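To: cell-upkeep list
From: Haoran Jiang
Date: 10/16/23
Subject: Re: Re: right wrist offset after gripper swap, two-arm cell

On the earlier message, Patrício wrote:

> Have you re-run the tool offset on both arms or only the one
> you had apart? We had the same complaint on the Dillutik cell
> in the spring. The arm that had been touched was fine. The
> other one had been quietly wrong for months and the operators
> had been nudging the taught points to suit.
>
> Also, what are you using as a target? If it is still the
> printed cross on the table I would stop there and get
> something with height. A flat target tells you nothing useful
> about tilt.
>
> And please post the order you do things in. The Fallton notes
> have the joint zero after the tool offset and I am fairly sure
> that is backwards.

Both arms, yes, as of this morning. Answers in the order asked, then the procedure as it now stands.

The left arm was out as well. Less than the right, and in a direction that does not show up in single-arm work, so it had gone unreported. I have not tried to work out when it started. The log only goes back 41 runs before it overwrites, and the offset is the same in all of them.

The target is no longer the printed cross. We now use a short cylinder standing on a clear acrylic block. The block raises the part enough that the fingers can come in from the side without the knuckles fouling the table. Block position is set with a steel rule from the front edge of the table. Do not trust the floor tape for this. The tape was put down for something else.

On the Fallton notes: agreed, they are backwards. The tool offset is worked out from the joint angles, so if you zero the joints afterwards you have thrown the offset away. Anyone with a local copy should correct it. The section is headed "After gripper change" and the two steps to swap are the third and fourth.

Procedure, after any gripper change or any work above the wrist:

1. Brakes on, power off at the cabinet, wait for the drive lamps to go out. Check the gripper screws with the torque driver, both sides, including the side you did not touch. On the right arm one of the plate screws took a further quarter turn, which may account for some of the drift by itself.

2. Look at the cable. It needs enough slack over the wrist plate that a full turn of the last joint does not pull on the plug, and not so much that it can hang in front of the fingers. After a swap it tends to get tied back too short. Turn the joint by hand through its whole range with the brake released and watch the plug, not the loop.

3. Power on and let it run the warm-up at 7 per cent speed. The joints read differently cold. I used to skip this and the readings would not repeat from one hour to the next.

4. Joint zero, left then right. Save to the controller, then power cycle, then read the values back. If they have not survived the power cycle, stop and change the backup battery before going any further.

5. Tool offset, one arm at a time, other arm parked. Touch the target from four sides and once from above. The controller will accept three touches but the result is poor in tilt. Write the residual in the book.

6. Both arms to the shared point. This is the check that matters for paired work. Bring the left in first, stop it short of the part, then bring the right in by jogging. Do not use the automatic approach for this the first time after a swap, as both paths assume the offsets are good.

7. Run the paired cycle 100 times at reduced speed with the part in place. Any run where the part moves on the block counts as a fail and you go back to step 5.

We did the paired run twice. The first time it failed at the end of the set, with the part turned slightly on the block. I put that down to the left finger pads, which were glazed, and changed them. The second time it went through clean, and I let it carry on to 106 before I got back to the cell to stop it.

Step 6, left arm alongside the part and right arm beside it:

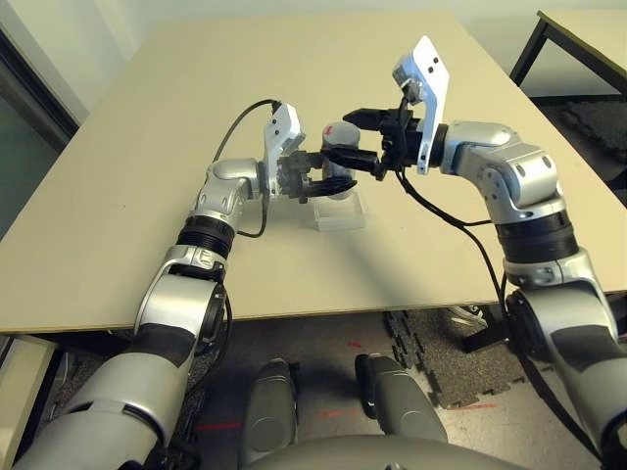

Trasska: I would add a height check at that point. On our pair the fingertips agreed nicely from side to side and one gripper was still sitting higher than the other, and the paired cycle passed anyway because the part is forgiving. It only showed when we changed to a taller part. Put a feeler gauge under each lower finger with the arm stopped and write down both figures.

I have folded that in from a private reply, with permission, as it belongs with the rest. It will go in as 6a. For the gauge you want the arm stopped with the brakes on, not held by the drives, or the reading creeps while you are bent over it.

Still open:

The residual on the right arm is inside the limit but larger than the left. I have changed the pads and checked the screws. Next is the wrist bearing, and I would like to hear from anyone who has had one of these wrists apart before I do it. In particular, whether the seal can be used again. The manual shows it as a single-use item and the spares list does not carry it.

The backup battery interval. We are changing them every November regardless of the reading. If anyone is running them to the warning instead, please say how much notice you get between the warning and losing the zero.

Patrício, could you send the taught-point comparison sheet you used on the Dillutik cell? Mine does not separate shift from tilt and I am doing it by hand.

Haoran Jiang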